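From: Lorna Macaraeg
Subject: Re: Open day at Nukville

Séverine Sabatier wrote:
> Will Cluva show the kitchen runs?

Yes, 3 of them, all in simulation. The first starts by the island.
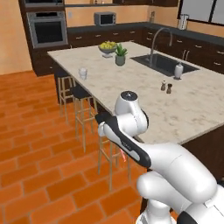 Arm at the island, stools behind the gripper.

Next comes the drawer run, at the cabinet near the paper towels. 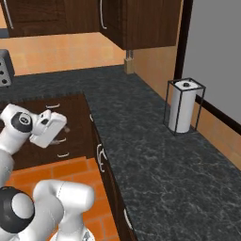
What to bring
A laptop, if you want the files. The last run uses the gripper view, with a striped straw.
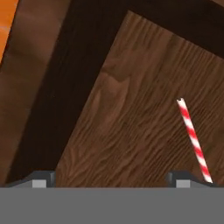
We have 22 seats. Doors open at 6.

Lorna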